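# Teaching the arm to pack a lunch tray: bench tips

Notes from the Dranwood kitchen workshop, collected by Tímea Kocsis. Last changed in May.

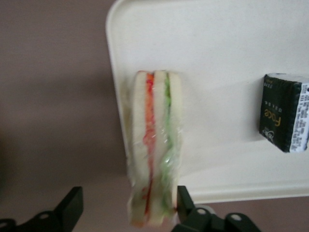 *Wrapped sandwich on the white tray, fingers open on either side of the lower end.*

These tips are for anyone driving the arm by remote or moving it by hand to record a task. The job is simple on paper: sandwich and packet go on the tray, or come off it. Most bad recordings come from the setup, so start there.

## Before you record

- Wipe the tray and dry it. A wet tray lets the wrap slide, and then you are teaching the arm to chase things.
- Use a tray that stands out from the work surface. White on a dull pink or gray works fine. White on white doesn't.
- Clean the wrist camera with a dry lint-free cloth. Breath and a shirt sleeve will leave a film.
- Check the finger screws. They work loose after long sessions, and a finger with play in it closes a little differently each time.
- Turn off the overhead spot and use the two side lamps. Plastic wrap throws glare, and soft light keeps it down.
- Run the arm through its full reach once with nothing on the tray.

## Wrapping the sandwich

Wrap it tighter than you would for eating. A long tail of film will catch on a fingertip and the sandwich comes back up when the arm lets go. Fold the ends under and press them flat.

Three slices with two fillings is a harder pick than a plain one. It's softer through the middle and the slices can shift against each other. Put the dry fillings in first while people are learning. Tomato goes soggy in an hour or so and the bread starts to give.

Make a fresh one when the bread stays dented after you press it. We keep the tired ones for practice drives and don't record with them.

## Driving the pick

1. Stop above the sandwich with the fingers open and wait for the arm to settle.
2. Line up so there is a finger on each side. If one side is closer, move the whole wrist over. Don't let the closing finger push the sandwich into place.
3. Come down slowly. Stop before the tips touch the tray.
4. Close until the wrap just starts to wrinkle, then stop.
5. Lift straight up a short way and pause. If the sandwich swings or sags, set it down and mark the take as failed.
6. Carry it level. Lower it all the way before you open.

Keep the grip setting at 15 for bread. The default of 80 is for cans and jars and will flatten a sandwich in one go. Write the setting on the tape on the controller so the next driver sees it.

## Moving the arm by hand

Hold it behind the wrist, never by the fingers. Keep your own hand out of the camera's view, or the recording will have a hand in it that won't be there later. Go slower than feels natural. If your arm gets tired, stop the take and rest, as tired drivers drop the wrist at the end of the move.

Hand guiding is good for the approach. For closing the fingers we prefer the remote. You get a steadier squeeze.

## Small packets

Flat packets are fiddly. Pick across the narrow part and avoid the crimped border, which folds over and slips out. If the packet lies hard against the tray, nudge it to the rim and pick it there. Face wipes, sauce and sugar all handle about the same once you have the height right.

Leave a finger's width between the packet and the sandwich when you set out the tray. Later on you can crowd them, after the easy layouts are recorded.

## Changing the layout

Move things between takes. Turn the sandwich a little, slide the tray, swap the packet to the other side. If every take starts the same way, the arm only learns that one start. Pimo, our older setup, got through 200 takes with the tray taped down and then couldn't manage a tray that had been turned.

Change one thing at a time and note it in the log. "Tray turned left" is enough.

## Good takes and bad takes

Keep a failed take if you recovered cleanly. Label it "recovery." Throw it out if you had to reach in, if the camera cable snagged, or if you stopped to talk halfway through.

Anything with a long pause at the start should be trimmed. Leave 2 seconds of stillness before the first move.

## Cleaning up

- Take the finger pads off and wash them in warm soapy water. Dry them before they go back on.
- Throw out any sandwich that has been handled all session.
- Park the arm clear of the tray, then switch off.
- Copy the files to the Grivine drive before you leave.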